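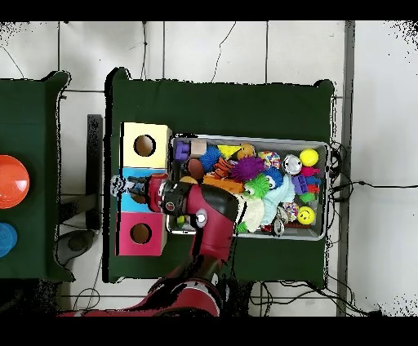 Effie Dunbar 一直认为，这部片子最难剪的地方是夏天。她说冬天好办，雪一下，烟囱一冒烟，观众自己就觉得冷了，可是八月的 Valtholm 风和日丽，大家在码头上晒鱼网，谁也想不起供暖这回事，而偏偏所有要紧的决定都是在八月里做的。

我把这番话转述给 Alasdair Haldane，他在桌子那头笑得咳嗽起来，连说了三遍“她说得对”，又说自己当时为了夏天那一段，跟她在剪辑室里闹了好一阵子别扭，到最后还是照她的意思来的。“你去看成片，八月那一段有十一分钟，开头是一个老太太在院子里劈柴，太阳很大，她穿着短袖。我原来想把这个镜头放到片尾去，Effie 不肯。她说劈柴就是夏天的事情，冬天再劈就晚了。我一个在城里住暖气房住惯了的人，哪里懂这个。”

Haldane 的新片叫《Komden 的最后一炉》，2018年11月13日在 Valtholm 镇上的礼堂做了第一次公开放映。我们见面是在那之后没几天，他的嗓子还哑着，说是映后跟街坊们聊得太久。片子讲的是一座北方小镇怎样关掉用了几十年的燃油锅炉房，改用海水热泵给全镇供暖。这样一句话说出来，听着像是市政简报，我自己去看之前也做好了打瞌睡的准备，结果看到中间那场停气的夜里，手里的茶一直端到凉，忘了喝。

Komden 就是那座锅炉房的名字。镇上的人说起它来像说一个亲戚，“Komden 今天咳嗽了”，意思是烟囱冒黑烟；“Komden 睡着了”，那就是停炉检修。Haldane 第一次去的时候不知道，听了半天还以为是谁家的老爷爷。

“我去那里本来是拍另外一个题目的，”他说，“拍海上风电，有一家叫 Swanson 的公司在外海立风机，给我们一点经费，想要一个半小时的片子，要壮观的，要有直升机航拍。我在码头等船，等了两天，风浪太大，船不开。等船的时候没地方去，就钻到锅炉房里去烤火，值班的师傅给我倒了一杯咖啡，咖啡难喝极了，可是屋里真暖和。我就坐在那儿看他干活，看了一个下午。第二天我又去了。第三天船来了，我没上船。”

我问他 Swanson 那边怎么交代。他搓了搓脸，说交代得很不光彩，写了一封很长的信，退了钱，退的时候账上已经不够数，又跟他姐姐借了一笔。“我现在看见风机还有点心虚，”他说，“风机是好东西，我一点也不反对风机，只是那年冬天我被一座锅炉房迷住了，没有办法。”

锅炉房归镇上所有，日常运行包给一家叫 Hamer 的小公司，Hamer 一共没几个人，办公室就在锅炉房楼上，地板一年到头是热的。整个供暖网连着272户人家，外加学校、诊所和一间面包房。烧的是重油，油船从南边来，冬天要是赶上海面结冰，油船进不了港，镇上就得算着日子过。片子里有一段是 Hamer 的人拿着一根长木尺，伸到油罐里去量油，量完了把尺子举到灯底下看，看了很久，然后什么也没说，把尺子擦干净挂回墙上。

“那个镜头我最喜欢，”Haldane 说，“你知道现在有各种各样的传感器，手机上一看就晓得还剩多少油，他们也装了一个，坏了，修过，又坏了，后来大家就都用尺子。放映那天，镜头一出来，礼堂里后排有人喊了一声‘六十！’，就是那天尺子上的刻度，过了这些年他还记得。全场都笑。我站在边上，心里想，好了，片子可以了，别的地方的人喜不喜欢都可以了。”

我说我倒是外地人，我也喜欢。他很客气地谢了我，又给我添了茶，然后把话头扯到茶叶上去，说了好一会儿他母亲怎样泡茶，这一段我舍不得全删掉，不过编辑大概会替我删。总之他母亲泡茶要先烫壶，烫壶的水要留着洗杯子，他说自己后来拍热泵，听工程师讲余热怎么一级一级用下去，头一个想到的就是母亲的茶壶。

说到热泵，我老老实实承认，自己是看了片子才弄明白它的道理。冬天的海水只有三四度，摸上去冻手，怎么能拿来给房子取暖呢？片子里解释这一点用的时间很短，也没有动画，就是让 Hamer 的一位年轻女工程师在学校里给孩子们讲课，孩子们问得七嘴八舌，她答得满头是汗。

“动画我们做过，”Haldane 说，“花了钱的，做得也漂亮，蓝的管子，红的管子，箭头转来转去。放给几个朋友看，大家都点头，说懂了。过了十分钟我问他们，压缩机是干什么用的，没有一个人说得上来。那堂课就不一样，有个小男孩一口咬定海水会越用越冷，最后整个海都冻住，鱼都死掉，他讲得快要哭了，工程师只好蹲下来，跟他算海有多大。这一段谁看了都忘不掉。而且你想，那个小男孩问的事情，镇上好多大人也在担心，只是大人不好意思问。”

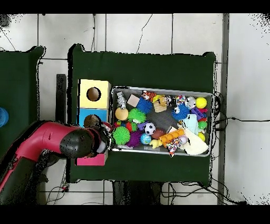
大人们担心的事情，在片子里占了将近一半的篇幅，这也是我最佩服的地方。如今讲能源转型的纪录片不少，我自己一年总要看上几部，常常是看到一半就知道后面怎么走：先是冰川，再是数字，然后来一位讲话很有力量的人，最后音乐起来，大家有了希望。Haldane 的片子里没有冰川。反对热泵的人得到了跟支持的人一样多的时间，有一位开渔船的老先生，前后出场五次，每次都有新的理由，第一次嫌贵，第二次怕停电，第三次说取水口会吸走鱼苗，到第五次他自己也讲不出什么了，就说他喜欢锅炉房的那股味道，从小闻到大的，闻见了就知道到家了。

“我剪到这里的时候自己也动摇，”Haldane 说，“那股味道不好闻，是烧重油的味道，对肺很坏，诊所的医生在片子里讲得清清楚楚。可是他说的是真心话，你不能把它剪成一个笑话。Effie 把他那句话后面留了七秒钟的空，什么声音都没有，只有外面的海。我问她为什么是七秒，她说六秒太短，八秒像在卖弄。”

Effie Dunbar 那天没有同来，她住得远，后来在电话里跟我聊了一个多钟头。她剪了这部片子两年多，话说得比 Haldane 快得多，也更爱讲细账。素材总共394个小时，她说她每一个小时都看过，有些看过不止一遍，里头光是管道施工就有几十个小时，挖开，下管，焊接，回填，第二天再挖开，发现焊缝有毛病，重来。

“Alasdair 是那种舍不得关机器的人，”她说，“他总怕一关机就有好事情发生。这个脾气把我害苦了，不过也亏了这个脾气，停气那个晚上他才在场。那天按计划什么都不该有的，他就是赖着不走，赖到半夜一点，听见锅炉的声音变了。”

停气那一夜，是全片的中段。那时候热泵站还在盖，新管子接了一半，老锅炉的一个阀门裂了，外面零下十九度。Hamer 的人全部从床上爬起来，镇上会焊的、会开车的、什么也不会但是睡不着的，都来了。学校开了门，生了两个铁炉子，把老人和小孩接过去。面包房干脆提前开炉，让大家进去站着。从熄火到重新点着，片子里用了二十二分钟，没有配乐，没有旁白，我在座位上看得脚趾都蜷起来了。

我问 Haldane，那天晚上他有没有想过放下机器去帮忙。他没有马上回答，起身去把窗户关上，又坐下来。

“放下过的，”他说，“有四十分钟没有画面，就是我去抬东西了。抬的是毯子，从诊所抬到学校。后来锅炉房的师傅看见我，骂了我一顿，说会抬毯子的人多得很，会拍的就你一个，你在这儿添什么乱。我就回去了。所以片子里你会看到一个地方，时间跳了一下，我们没有遮掩，就让它跳过去。有影评人写信来问那是不是什么手法，我回信说，那是毯子。”

他说这话的时候很认真，我没敢笑，到了下楼梯的时候才笑出来。

热泵站最后建成，装机2兆瓦，比起那些大城市里的项目来当然很小，小到设备商派来的人在验收那天找不到门，开着车在旁边绕。片子没有把通水那天拍成一个节日。镇长剪了彩，风把彩带吹到海里去了，有人去捞，捞上来湿淋淋的一团，大家拍了合影就散了，各自回家摸自己家的暖气片。接下来是一组很安静的镜头，一户一户的人站在暖气片旁边，手放在上面。有人点头，有人皱眉，一位太太说好像没有从前烫，她丈夫说你年年都这么讲。

“她后来量过温度的，”Haldane 赶紧补充，他大约是怕我写得对热泵不利，“室温是一样的。热泵送出来的水温低一些，暖气片换了大的，摸上去不烫手，屋子照样暖。这件事 Hamer 挨家挨户去解释，解释了一整个冬天。我觉得这个解释的过程比造机器还要难，机器坏了有说明书，人不放心，说明书是没有用的，你得坐下来喝他的咖啡，喝到他肯听你讲。”

我插了一句，说怎么又是咖啡。他说北方就是这样的，什么事情都要喝咖啡，他那几年胃都喝坏了，现在只敢喝茶。

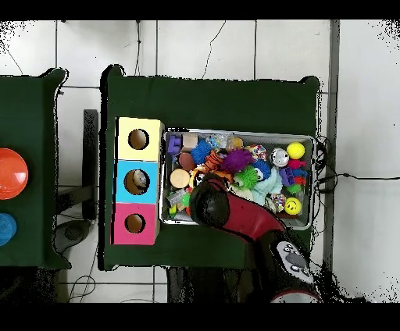 钱的问题，我原本不大好意思提，倒是他自己讲起来的。片子拍到第二年，钱就用光了，Swanson 那一笔早退了，电视台说题材太冷，请他们改成系列短片，每集要有一个主持人，穿得鲜艳一点。他和 Effie 商量了一个晚上，没有答应。后来是靠零零碎碎的钱撑下来的，一家图书馆给了一点，一个修船厂的退休工会给了一点，镇上的人还在码头办了一次鱼汤义卖。他说鱼汤那笔钱他记得最清楚，硬币装在饼干盒里，沉得很，银行柜台的姑娘数得直叹气。

“拿了镇上人的钱，拍起来会不会手软？”我问。

“会的，所以我们定了规矩，”他说，“剪完之前谁也不给看，镇长也不给看。镇长来问过几回，第一回带着蛋糕，第二回没带蛋糕。他那时候很紧张，管道工程超了预算，镇民大会上有人拍桌子，我们都拍下来了，他晓得我们拍下来了。首映那天他坐第一排，从头到尾没动。灯亮了以后他过来跟我握手，说他那天的领带真难看。别的什么也没讲。我觉得他是很有风度的一个人。”

镇民大会那一场也值得多说几句。我看过不少拍开会的片子，多半是挑最激烈的两三句话接在一起，看上去人人都在吵架。Haldane 的这一场却有很多沉默，有人站起来又坐下，有人问的问题跟供暖毫无关系，问的是码头的路灯什么时候修。主持的人很耐心，把路灯也记下来。表决之前，一位当过小学校长的老人要求发言，说她在这个镇上教了书，看着在座的很多人长大，现在油船一年比一年难等，她不想让她教过的孩子的孩子还要拿尺子去量油。说完她又加了一句，说路灯也确实该修了。

Effie 在电话里告诉我，这位老校长的发言原本长得多，足足20分钟，从锅炉房落成那天放假讲起，讲到哪一年冻坏了谁家的水管，每一样都有名有姓。“我留了不到两分钟，心疼得要命，”她说，“后来我把完整的一版单独刻了盘，寄给她。她回信挑出了我的一处错，字幕里把一个人的姓拼错了。她是对的，我改了，所以第二场放映的版本跟第一场差一个字母。”

我问 Effie，看了那么多素材，自己对能源这件事的看法有没有变。她想了想，说她从前以为这是工程师和政府的事情，现在她会去看自己家楼下的锅炉房，会去看贴在门上的检修通知，还跟管锅炉的人打过招呼，对方吓了一跳。她还说她给自己家的窗缝贴了胶条，贴得歪歪扭扭，这件事请我不要写，后来又说写也可以。

锅炉房现在还在。镇上为了怎么处理它又开了好几次会，有人想拆，有人想改成浴室，面包房的人想要那间有热地板的办公室，可是锅炉一停，地板也就不热了，他们又犹豫起来。烟囱暂时留着，海鸥已经在上面做了窝。最后一炉熄火的时候，值班的正是当初给 Haldane 倒咖啡的那位师傅，他关了油阀，在本子上写了时间，签了名，然后照着老习惯去检查第二天的油量，走到油罐跟前才站住。片子的名字就从这里来。

“很多人问我结尾是不是太伤感了，”Haldane 说，“毕竟是件好事情，空气干净了，账单也稳当了，为什么要拿一个老师傅站在油罐前头来收尾。我跟他们讲，那后面还有一个镜头的，你们是不是站起来穿大衣了。后面那个镜头是他去热泵站上班，第一天，找不到挂尺子的钉子。”

我承认我也站起来穿大衣了。他听了很高兴，好像逮到了一个，立刻站起来到书架上去翻，要把那个镜头找出来给我补看，翻了半天没找到，倒翻出来一包从 Valtholm 带回来的鱼干，非要我带走。片子接下来要去几个沿海的小镇巡回放映，场地多半是学校和教堂，有一处是消防站，把车开出去，椅子摆进来。他每一场都打算跟着去。Effie 说她只去有火车的地方。

鱼干我带回来了，放在编辑部的柜子里，第二天上午就没有了。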